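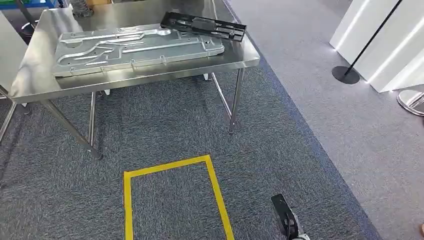 ## 11月 プレートと黒枠の合わせ、やり直し

9:40 開始。Notonska の件。前回の記録に「プレートと黒枠は問題なく合う」と一行だけ書いてあったが、何をもって問題なしとしたのか、読み返しても分からない。書いたのは自分。信用できないので最初からやる。

対象

- アルミのプレート(Eyvindsson 支給、プレス品、図面は第3版)
- 黒い樹脂の枠(Joltard 支給、図面なし、寸法表のみ)
- ステンレスの作業台
- 手順書(Bernano 作成、全66ページ)

66ページのうち、今日の作業に関係するのは数ページしかない。残りは用語の定義と安全上の一般論と、別の品番の話。別の品番の話がなぜ入っているのか、先月問い合わせたが返事がない。

### 作業台について

まず台から。手順書には「平坦な台に置くこと」とあるだけで、どのくらい平坦ならいいのかは書いていない。ステンレスの天板は見た目がきれいなので、みんな平らだと思い込んでいる。自分も思い込んでいた。磨いてあることと平らなことは別の話なので、500 mm の直定規を当てて確認した。

長手方向は良好。短手方向は、中央と縁の近くで隙間の具合が違う。天板の手前側は縁が少し立ち上がっているので、定規をそこに乗せると当然浮く。最初にこれをやってしまい、しばらく「天板が凹んでいる」と騒いだ。縁を避けて当て直したら、騒ぐほどのものではなかった。ただし、ゼロではない。

もう一つ。脚が細い。床はカーペット。カーペットの上に金属の細い脚で立っている台を測定の基準にする、という前提がそもそもあやしい。水準器を置いて、台の角に手をついて体重をかけると気泡が動く。手を離すと戻る。戻ったように見える、と書くべきか。カーペットがどのくらい沈んで、どのくらいの時間で戻るのかは誰も調べていない。

対策案として「脚の下に硬い板を敷く」が前から出ているが、やっていない。やらない理由は「今まで困っていないから」。困っていないのか、困っていることに気づいていないのか、区別がつかないので理由として認めたくない。

反射も困る。天板が天井の光を返すので、プレートの溝の影を目で追うときに、台の光とプレートの光が混ざる。溝のふちの明るい筋が傷なのか光なのか、頭の位置を変えないと分からない。灰色の布を敷けば楽になるが、布を敷くと今度は平らでなくなる。今日は敷かなかった。

### プレート

支給元の説明では冷却用。説明ではそうなっている。届いた品を眺めて分かるのは、細長い板に盛り上がった筋と溝が長手方向に走っていて、筋がところどころ曲がって枝分かれしているということだけで、何かがここを均等に流れるという証拠はどこにもない。枝分かれの形はそれらしい。それらしい形の部品に何度もだまされてきた。

流路の形について Eyvindsson の資料には「最適化された形状」とある。何に対して最適化したのかが書いていない。圧力損失なのか、温度の均一さなのか、プレスの抜きやすさなのか。最後のやつではないかと疑っている。疑っているだけで根拠はない。問い合わせ項目に入れる。

縁まわり。小さな耳と、並んだ抜き穴。丸い穴は端のほうにもある。図面の第3版では耳の位置に基準の記号が付いているのに、寸法の起点は穴になっている。どちらを基準にするのか一つに決めてほしい。耳はプレスで出した薄い部分なので、箱から出すときに指が当たれば曲がりうる。基準にするなら穴だと思う。手順書は耳で位置を出せと言っている。手順書のほうを疑う。

耳で合わせた場合と穴で合わせた場合を、両方やってみた。

1. 耳を当てて置く。枠を重ねる。枠の向こう側の辺がプレートの縁とそろって見える。
2. 穴にピンを入れて置く。枠を重ねる。そろわない。ずれは目で分かる。
3. もう一度、耳。今度は最初と少し違う位置に落ち着く。

3で違う位置になったのが大事なところで、耳での位置決めは再現しない。少なくとも今日の自分の手では再現しない。前回「問題なく合う」と書いたのは、おそらく1だけやって満足したのだと思う。

反りについて。手で端を軽く押すと、反対側が応える。応えると言っても音がするだけで、台の上で板が鳴っているのか、台が鳴っているのか分からない。台を押さえて同じことをすると音が小さくなる。つまり台の音も混ざっている。こういう検査を「打音検査」と呼んでいる記録が棚にあったが、打音と呼ぶのはやめたほうがいい。

表面の擦れ。溝の山に細い線があるように見えたので、傷かと思って布で拭いた。一部は消えた。残ったものが傷なのか、プレスの跡なのか。受け入れ時の記録がないので判断できない。受け入れ時に写真を撮らなかったのはこちらの落ち度。

### 黒枠

トレイのような格好の黒い樹脂。四角い抜きと、格子状のリブ。Joltard の寸法表には品番 551 とだけあり、名前の欄には「枠」と書いてある。部品名が「枠」。検索しても何も出てこないわけだ。

寸法表の数字と現物が合うかどうか。外形は合う。四角い抜きの位置は、どこから測るのかが表に書いていないので、合うとも合わないとも言えない。左端から測ると合わない。右端から測ると合う。右端が起点だと推測するのは簡単だが、合うほうを選んで「合った」と書くのは検査ではないので、保留。

樹脂の反り。プレートの上に素直に寝てくれない。斜めに置くと片方の端が高くなる。これを枠の反りだと言いたくなるが、下にプレートの縁や耳を噛んでいれば、まっすぐな枠でも端は上がる。実際、重ねたまま「反っている」と判定した記録が過去にあり、それは却下したい。枠だけを台の平らなところへ下ろして見直した。

見直した結果、対角の片方が浮く。もう片方を押すと入れ替わる。ねじれているか、台が平らでないか。台のほうは上に書いたとおりで、短手方向に不安がある。枠を裏返して同じ場所に置いてみると、浮き方が変わった。台だけのせいなら同じ場所が浮くはずなので、枠にもいくらかねじれはあると思う。思う、止まり。定盤を借りないと決着しない。

樹脂の種類は寸法表に書いていない。熱でどのくらい動くのか、アルミとの差をどう逃がしているのか、何も分からない。リブが多いので剛性はあるという説明を受けたが、リブが多いことと、リブが必要な向きに入っていることは別だ。手でねじると、ねじれる向きとねじれにくい向きがある。使うときの力がどちら向きに来るのか、それも聞いていない。聞く。

### 合わせ

結論を急がないように、「合う」という言葉を今後は使わないことにしたい。代わりに次を書く。

- どの基準で置いたか(耳か穴か)
- どの順番で重ねたか
- 押さえたか、押さえなかったか
- どこを見て判断したか

今日の分をこの書き方で残すと、こうなる。

**穴基準、プレートが下、押さえなし。** 枠の格子の一部がプレートの山に乗る。枠の裏のリブが溝に落ちることを期待していたが、落ちない。ずらしていくと落ちるところがある。ただし、そのとき外形がそろわない。

**耳基準、プレートが下、押さえなし。** 外形はそろう。格子と山の当たり方は毎回違う。

**穴基準、押さえあり。** 手で押すと全部それらしくなる。押せば何でも合うので、この結果は数えない。

そもそも枠とプレートが直接触れる設計なのか、間に何か入るのか。Bernano の手順書には「枠をプレートに載せる」とあり、間に挟むものの記載はない。記載がないことは、ないことの証明にならない。別の品番の章には薄いシートの話が出てくる。あの章が手順書に紛れ込んだままになっているのは、もしかすると紛れ込んだのではなく、こちらの品番でもシートを使うつもりだったのではないか。深読みかもしれない。問い合わせの一番上に置く。

### 床のテープ

台の手前のカーペットに黄色いテープで囲った四角がある。これの意味について、今日また意見が割れたので書いておく。

説その一、台車を置く場所。説その二、人が立つ場所。説その三、物を置いてはいけない場所。三つとも真顔で主張する人がいる。置く場所と置いてはいけない場所が同じ印というのは、印として役に立っていない。

手順書には「所定の区画」という言葉が一度だけ出てくるが、それが床のこの四角を指すのか、台の上のどこかを指すのか、文脈では読めない。自分は台の上の話だと思っている。前の工程が「部品を所定の区画に仮置きし」なので、床に仮置きはないだろう、という程度の理由。

カーペットにテープという組み合わせも、あまり信用していない。角から浮いてくれば台車の車輪が引っかけるし、貼り直すたびに位置が動く。位置が動いたかどうかを確かめる方法が今はない。使うなら、台の脚からの距離を決めて紙に書いておくこと。使わないなら剥がす。剥がす案を出したら「何かのために貼ってあるはず」と言われた。何かのため、の何かが言えるまでは、理由に数えない。

今日は剥がさず、踏まずに作業した。踏まなかったのは単に気分。

### 11:15 休憩のあと

台の奥側に物を寄せる癖をやめたい。合わせの途中で枠を回すとき、奥に何かあると腕が逃げて、プレートの置き位置がずれる。耳での位置が再現しなかった件も、半分はこれかもしれない。つまり部品の問題と自分の腕の問題が分離できていない。午後にやるなら台の上をプレートと枠だけにしてからやる。

ピンの径も疑う。穴に対してゆるい。ゆるいピンで「穴基準」と言い張っても、遊びの分は自由に動く。穴基準のほうが良いと上で書いたが、ゆるいピンでの結果だということを割り引いて読むこと。細いピンしか引き出しになかった。次は穴の実測をしてから選ぶ。

あと、アルミの縁。素手で扱っていた。縁の仕上げがどうなっているか確かめていないのに素手なのは、どう考えてもおかしい。手袋をすると耳の当たりが指で分からなくなるという意見があるが、指の感触で位置を決めている時点で位置決めになっていない。手袋をする。

### 前回の記録の扱い

「プレートと黒枠は問題なく合う」を取り消し線で消し、「条件の記載なし、判定無効」と書き足した。消しただけだと、あとで「一度は合った」という話が独り歩きする。前にもそれで、合ったはずの部品が組めずに半日使った。

Bernano への報告は保留。先方は合否だけ欲しがっているが、今の状態で合否のどちらを書いても嘘になる。「判定条件が未定」と返すつもり。嫌な顔をされると思う。

### 問い合わせ

Eyvindsson へ

- 基準は耳か穴か。図面第3版の中で食い違っている
- 「最適化」の対象は何か
- 溝の山に残る線は、出荷時にもあるものか

Joltard へ

- 551 の寸法の起点
- 樹脂の種類
- 単体でのねじれの許容値。許容値がないなら、ないと書いてほしい
- 図面。寸法表ではなく図面

Bernano へ

- 枠とプレートの間にシートが入るのか
- 「所定の区画」はどこか
- 平坦な台とは、どの程度の平坦か

### 次回まで

- [ ] 定盤を借りる(貸し出しの可否を先に確認。前回は運ぶ段になって断られた)
- [ ] 脚の下の硬い板。寸法を測って切るだけなのだから切る
- [ ] 穴の実測、ピンの選び直し
- [ ] 枠の単体確認をもう一度、台の別の場所でも
- [ ] 直定規そのものの確認。500 mm のほうは最後にいつ校正したのか、札が読めない
- [ ] テープの件、意味を言える人がいなければ剥がす

直定規の札に気づいたのは片付けのときだった。つまり今日の平面の話は、校正の切れているかもしれない定規での話になる。上の「長手方向は良好」には括弧で「要再確認」を付けておくこと。

12:20 終了。プレートと枠は重ねずに保管。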